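Door-to-Door in Pukosville: Where the Voter Contact Program Stands

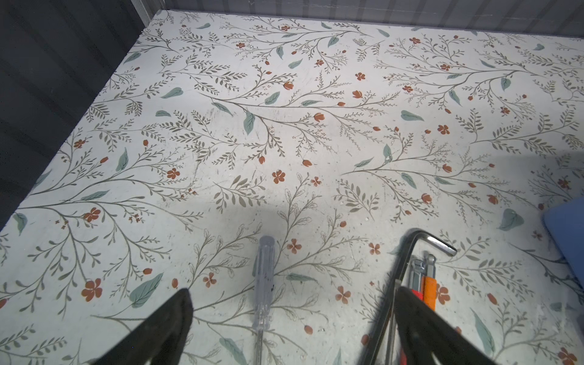
By Bit-na Son, field director | Progress report to the Penner Fund | July 2, 2018

Anil asked me to keep this one shorter than the spring report, so I'll start with the number you want. We have now had 1334 finished conversations at the door in Pukosville and the north side of Drurkby, against the 3000 we promised you by the November election. I'm thrilled with that! We got our walk lists late, and for most of the first month we were knocking on doors from a voter file that still had people living at the old Boltbridge apartments.

A quick reminder of what counts. A finished conversation means the person told us whether they plan to vote in the county commission race and named at least one issue they care about. Leaving a flyer doesn't count, and neither does a nice chat about the dog (we have plenty of those).

What people are talking about: the bus cuts, by a mile. We went in expecting property taxes to lead, and they do come up, mostly with longtime homeowners in Drurkby. But in Pukosville it's the Route 4 bus, which stopped running in the evening and left a lot of second-shift workers paying for rides home. Mansa Dramani rewrote the opening of our script around it and the doors got friendlier almost overnight — people want to tell you how they get to work. We still don't say a word for or against any candidate, and every canvasser signs the nonpartisan pledge before going out.

Staffing is in good shape. Maëlle Kennedy moved up from canvasser to team lead and now runs the evening shifts. We have two paid positions open for the fall, and I'd like to fill both before school starts up again.

Two things are behind. The Spanish-language script is drafted but hasn't been tested at the door yet. And mail ballot follow-up calls haven't begun, as the county clerk's office changed the request form and we had to pull our old handout. Ghislain Chisholm has the new form and is redoing the handout now.

On money, we're under budget on printing and over on gas. I'd like to move some of the printing line over to mileage and will send Anil Marar the paperwork separately. No change to the total.

Next up are the blocks east of the rail yard, where turnout in the last midterm was the lowest in the county. Come walk a shift with us if you can get out here — Maëlle has the schedule, and we'll lend you a clipboard.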